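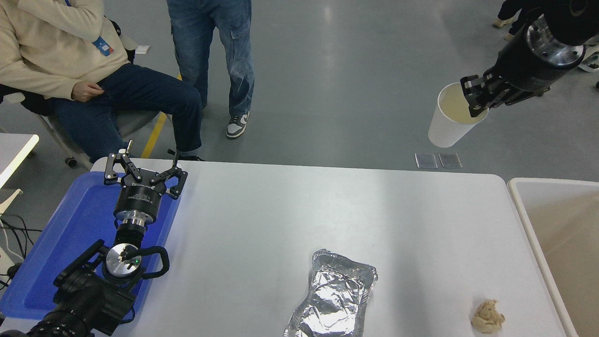
The two-arm cell on our shop floor, with a paper cup in the far gripper and the tray station on the left.

About Us

Hi, I'm Vlasta Gajdoš, and I run Drestel with my business partner Svatopluk Říha. We set up robot arms for small food businesses: bakeries, lunch counters, a couple of catering kitchens, one place that makes nothing but dumplings. If you pack, pour, carry or tray up food all day and your wrists hurt, we're probably who you want to talk to.

Most About pages tell you how the company started in a garage. Ours started in the back of Svatopluk's uncle's print shop, and I could go on about that (the smell! the ink on everything!), but people who visit us nearly always ask about the cup, so I'd better tell that one.

The cup

In January we were getting a two-arm cell ready for a customer called Goletti, who do boxed lunches. One arm handled trays and the other handled drinks. It had gone through 400 cup moves in testing without a drop spilled, and I was feeling pretty smug. Then on a perfectly normal run the drinks arm picked up a full cup of hot broth, got halfway to the table and let go.

What happened was a power dip. The gripper we used back then needed power to hold on, and when the supply sagged for a moment the fingers relaxed. The arm itself was fine. It had its own brakes and stopped exactly where it was supposed to, which meant our safety log said everything had gone perfectly while there was broth all over the floor and all over my left shoe. I had a sore foot for a couple of days and that was the whole of the damage, but I was standing closer than I should have been, and so was everybody else.

We'd spent weeks thinking about the arm hitting somebody. We had spent maybe one afternoon thinking about what the arm was carrying. That still bothers me.

What we changed

We called Goletti the same day and told them delivery would be late and why. They were very decent about it - I think they were mostly relieved it hadn't happened in their kitchen. Then we went back through every job we'd done with the same gripper. There were 6 of them. Svatopluk drove out to each one himself, and we swapped the grippers for a type that keeps its grip when the power goes. We paid for that, and it was a rough spring for the bank account.

We also stopped using hot liquid in the shop, full stop. Cups get tested with room temperature liquid now, and that includes the demo we put on when customers come by. And every cell gets what we call the plug test. We load the gripper with whatever it's going to carry, start it moving, and cut the power. Then we do it again at a different point in the move. Goletti's cell went through 207 of those before we'd ship it, and it held on to the cup every time. Tilting is a separate check, and a fussier one! A cup can be held tight and still empty itself down the front of the table if the wrist turns at the wrong moment, so we work through the slow moves, the fast moves and the ones where somebody hits stop in the middle.

Our checklist for all this is named Pritovix, after a brand of cough drops Svatopluk was living on when we wrote it. You'll get a copy with your quote. If you already have arms from another company, ask for it anyway and I'll email it to you. It's free.

Who we work with

These days it's mostly small kitchens within around 600 miles of us, close enough that one of us can drive over when something acts up. Our second longest customer is Dizon, a bakery with two of our cells on the early shift, and they're happy to talk to anybody who's thinking about it. They'll tell you about the good days and also about the week the flour got into everything.

Coming to see us

Please do. Bring the food you really use, in the containers you really use, because foil trays and paper cups all behave differently and a crumbly bun is harder than it looks. Wear closed shoes (see above). We'll ask you to keep back from the table while the arms are running, and either of us will stop the run if you forget. Plan on a couple of hours, and let us know ahead of time if you want to see a plug test on your own product so we can have the right fingers mounted.

Call or write and ask for Vlasta. If Svatopluk picks up, he'll say he's going to write it down, so please call back later and check that he did.

Page last updated March 4, 2019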